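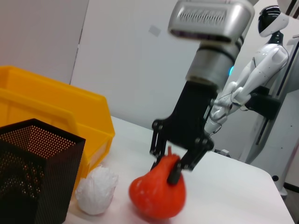
Chapter 4
What a Price Is Trying to Tell You

Kjell Forsberg once ran a fruit stand outside the railroad station in Biltitz, and he ran it badly. He charged what he had paid, plus a little for his trouble, and he was proud of this. When frost hit the orchards in January and pears became scarce, he kept his price where it was. By nine in the morning he had sold every pear to a man with a van, who drove them across town to Markitz and sold them for twice as much. Forsberg called the man a crook. The man called Forsberg his favorite supplier.

Most of us side with Forsberg, at least until we own a van. We feel that a thing has a proper price and that anyone who strays from it is up to something. Economists have spent a long time trying to talk people out of this feeling, with the success you would expect.

In Chapter 3 we treated demand as a line on a graph, sloping politely downward. In this chapter we ask what happens when the line moves and the seller has to find out about it. Forsberg had no graph. He had 30 crates, a cash box, and a growing suspicion that his customers knew something he didn't. Whatever information he was going to get would have to come from how fast the crates emptied.

4.1 Water, Cheap and Dear

Few goods have been used to confuse more students than water. You need it to live and you pay next to nothing for it. Diamonds you can do without, as most readers of this book will confirm, and yet they cost a fortune. The puzzle goes away once we stop asking what all the water in the world is worth and ask about the next bottle.
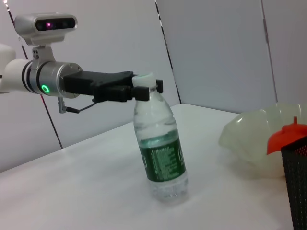 Figure 4.1 A plastic bottle of water. Its value to a buyer depends on how many others are close at hand.

Suppose a kiosk in Markitz sells 900 bottles on a hot Saturday and 143 on a rainy one. The water is the same on both days. The thirst is different, and so is the price the owner could get away with if she cared to change the sign. She usually doesn't. Changing the sign means finding the ladder, and regular customers have long memories. We will call these costs of adjustment, and in Section 4.3 we will give them a symbol, after which they will seem much more respectable.

Before reading on, write down the most you would pay for a bottle of water right now. Keep the number. You will need it for Problem 4.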